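Melomen Board Review Kit
For boards of directors of credit unions and small cooperatives

The Melomen kit helps a board to look at its own work one time per year. It is made by Billov and it comes as a printed set, with all forms also in a file which you can change. Your board can use it without an outside consultant.

Each director fills in a questionnaire alone, before the meeting. The chair receives the answers with the names removed, and the board discusses them in one evening session.
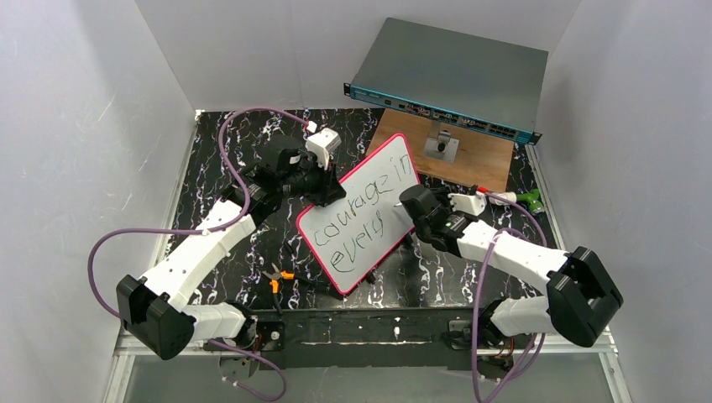

What is in the kit

Director questionnaire, 132 statements, each with a scale from one to five
Chair's guide, 200 pages, spiral bound
Skills chart for the whole board
Interview form for directors who leave the board
Sample letter to members about the results

The questionnaire was written by Huguette Marchal and Rekha Thomas. The second edition has a new part on the supervision of the manager, and the questions on conflict of interest are shorter than before. If you own the first edition, please do not mix the forms – the numbering is different.

Price and ordering

The kit costs $1,960 for a board of up to 12 directors. This price includes the right to copy the forms inside your own institution. It does not include scoring. If you prefer that we count the answers for you, add $200, and Nithin Achari will send the tables to your chair within eight working days after the last form arrives.

Orders are shipped from our Evton office. Boards who hold their review in September should order before the end of July, as the printer is closed in August.
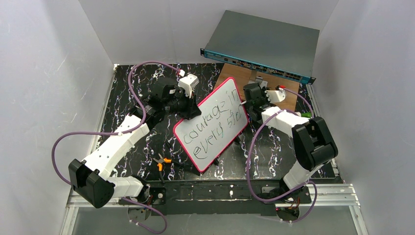
Can we use the kit if two of our directors joined only this year?

New directors should fill in the skills chart and the first part of the questionnaire, which asks about meetings and papers. They can leave the other parts empty. The scoring table has a separate column for this, explained in the chair's guide under "Short service".

Returns

Unopened kits can be returned in 30 days. For an opened kit, please write first to Imani Zamora in customer service.

Page updated 16 April 2022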